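Have you ever borrowed money to get to payday? Tell us about it and we'll pay you

Cluva is looking for people who have taken out a short-term loan in the past two years. We're a small research outfit, and Rakeck, a credit union, has asked us to find out why its loan letters end up unread behind the toaster. We have read the letters. We have a theory.

You'd come in for one session of 90 minutes, read a few drafts of a loan agreement and tell us where you gave up. Swearing is allowed and will be written down.
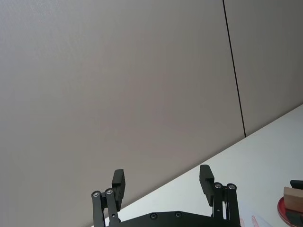

Marleny Londoño, commenting on our last call: I did the overdraft one in August and got paid the same evening, which is more than I can say for my actual job. Do they still ask for three months of bank statements? I'm not showing anyone what I spend on takeaways.

No statements this time, Marleny. We don't need your account number either, except to pay you, and we don't run a credit check. Taking part won't get you a loan or stop you getting one.

You can apply if you:
are 18 or over and live within reach of Hoani
have borrowed between £297 and £1,210 from a payday lender, credit union or similar
paid it back, are paying it back, or would rather not discuss it until you've had a biscuit
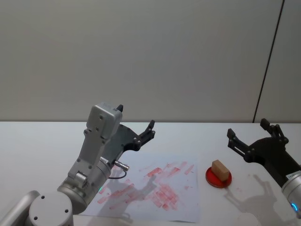
Sorry, but we can't take anyone who works for a lender, a debt collector or a comparison website. You know too much, and last time one of you corrected our arithmetic.

The fee is £60, paid by bank transfer within two working days, plus bus fare. It isn't an advance, there is no interest on it, and you won't have to tick a box saying you've understood page eleven. If you claim benefits, please check how a one-off payment is treated before you book.
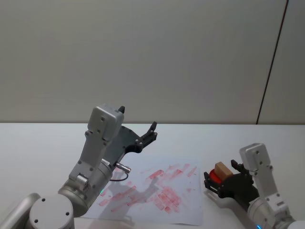
Sessions run at 10am, 2pm and 6pm at our office in Laltia House. The evening ones go first. Damir Kos will read the drafts aloud if you'd prefer to listen, and he does it without sighing, even at the section on default charges.

To apply, ring the office and ask for Elsie Bolger, or leave a message with your name, the sort of loan you had and a time to call back. She won't ring during your tea unless you tell her to.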